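Kendonari House Shared Rooms
Walk-Round Safety Checklist, January
Walked by: Shahla Karimi
Copy to: Houshang Kordestani

Hello everyone, and thank you for being so patient while I wandered through with my clipboard again. I have marked each item OK, FIX or WATCH, and where I had more to say (you know me) I have put it in a comment underneath.

ENTRANCE AND HALLWAY

1. Front door opens fully and closes by itself: OK
2. Hallway clear from wall to wall: FIX
Comment: Two strollers and a box of Safavi tea were parked by the coat hooks. I moved the tea to the kitchen, but please fold the strollers and tuck them into the alcove. It's a narrow hallway at the best of times.
3. Exit sign lit: OK
4. Emergency card by the phone, with 911 and our full street address: WATCH
Comment: The address has faded so much that I had to tilt the card toward the lamp to read it. Houshang, could you print a fresh one, nice and large?

KITCHEN

5. Extinguisher on its bracket, needle in the green: OK
6. Outlets and cords in good shape: FIX
Comment: The Rivton kettle has a nick in its cord near the plug. I have put it on the top shelf with a note on it, so please don't bring it down again, however badly you want a cup.
7. Smoke alarm sounds when tested: OK
Comment: Very loud! Sorry to the knitting group, who were in the middle of a row.

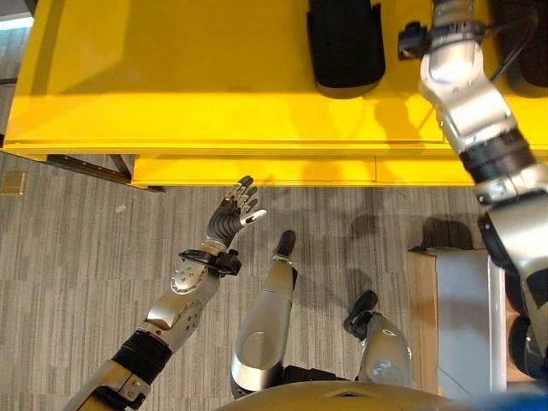

ACTIVITY ROOM

8. Floor free of trip hazards: WATCH
Comment: Carpet edges are my great worry in any room where people walk backward while chatting, and I went over every seam with the side of my shoe. The gray striped carpet is flat everywhere except just inside the door, where a corner has started to lift. It needs gluing down before it gets any worse. While you are down there, remember that the yellow table has a dark metal leg under the overhang, so mind your shins when you pull up a chair.
9. Extension cords: FIX
Comment: One Zeto power strip was plugged into another. Please use the wall outlet by the bookcase for the heater and keep the strip for lamps.
10. Heater has clear space on every side: OK
11. Windows open and latch: OK
Comment: The left one is stiff. A little wax on the track should do it.

STILL TO DO

Houshang has kindly offered to take items 4 and 8, and I will see to the kettle and the power strip myself. The strollers I leave to their owners, with love.

Shahla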